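Astel Butcher-Block Table Top

Sold by Bednarek Workshop Supply, Budport

The Astel is a solid wood top for benches, packing stations and craft tables. It comes sanded on both faces with the edges eased, and it ships without legs or a base. Most customers set it on a steel or aluminum frame they already have. It also fits the Horkon bench base, sold separately.

Item number: Astel 156
Thickness: 40 mm
Finish: unfinished, or oiled at the shop
Load rating: 800 lb, spread evenly, on a base supported at all four corners
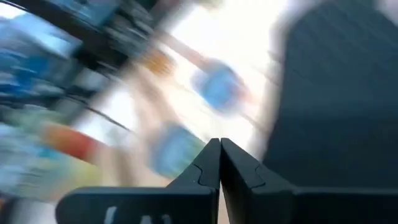 Closed black gripper fingers - blurred background

Choosing a finish

Unfinished tops need oil before use. Wipe on a thin coat of mineral oil or hardwax oil, wait 20 minutes and take off the extra with a clean rag. Do both faces and all four edges. A top oiled on one side only is likely to cup, and we do not take those back.

Shop-oiled tops get two coats before they leave Budport. Add a fresh coat every March or whenever the wood starts to look dull. Glue and dried paint come off with a plastic scraper. Do not use a wet sponge and leave it standing - water rings are hard to sand out.

Fitting the top to a frame

Wood moves across the grain with the seasons. Use slotted brackets or oversized holes so the screws can shift a little. Drill pilot holes, stop them well short of the upper face, and tighten by hand. Screws are not included.

If your frame has rails that stand higher than the top, leave a small gap on each side. Tell us the inside size of the frame when you order and we will cut to fit. Cut tops cannot be returned unless they arrive damaged.

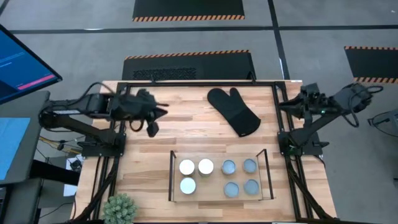
Shipping and pickup

Tops ship flat in a cardboard sleeve with corner guards. Shipping is $29 per top. Pickup at the Budport counter is free, and you should bring a blanket and a second person. Check both faces before you sign for a delivery.

Orders for custom sizes go to Rhun Mostyn at the cutting desk. The next cutting day is Tue 15 July.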